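About Vullitz

We are sceptical of most About pages, including the earlier version of this one. It used the word "passion" four times and didn't mention what we charge for. So we'll start there. Vullitz looks after timber surfaces: benchtops, desks, dining tables, shelves and the odd shop counter. We clean them, repair them, re-edge them and refinish them. We don't build kitchens and we don't sell furniture.

The business has been going for 16 years, all of it out of the same workshop behind a tyre place. Before that we worked for a larger outfit called Tonen Joinery, where we fixed a lot of tables that hadn't needed fixing. A customer would ring about a white ring from a hot mug and be booked in for a full strip and recoat. Plenty of those marks would have come out with a cloth and half an hour of patience. We left to see if a shop could survive on telling people that.

So far it has, though we won't pretend it's a gold mine.

What we look at first

Colour is what people ask about. We look at the grain and the edge. A fine, reddish-brown grain will show a scratch that runs across it long before it shows one that runs with it, and a dark strip along the edge hides grubby finger marks for years - then you clean the top and wonder why the side looks tired. Most of the worry in a brown wooden surface is at that line where the top stops.
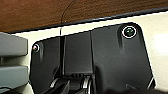

What we don't believe

We don't believe in miracle oils. We've tried 26 of them over the years, some at prices that would make you laugh, and we keep three on the shelf. The rest went to people who wanted to find out for themselves.

We don't believe a finish lasts "a lifetime". Whose? A family table gets homework, hot dishes and somebody's elbow in the same spot every night. Ask anyone who promises you a lifetime what they'll do when you ring back.

We're also wary of the word "restored". If we've filled a gouge, you'll be told it's filled, and you'll be shown where it is.

How we work

Send us a few photos in daylight and tell us what you've already put on it, even if it was something silly. We'll say if we think it's worth doing. Quotes are free, small repairs are done at your place where we can manage it, and anything over $1,000 is written up before we touch it.

Our Vidal service covers homes and Ziro covers offices and shops. The people and the tools are the same, only the invoices differ. The workshop is closed all of February, when it's too hot to get a decent coat down.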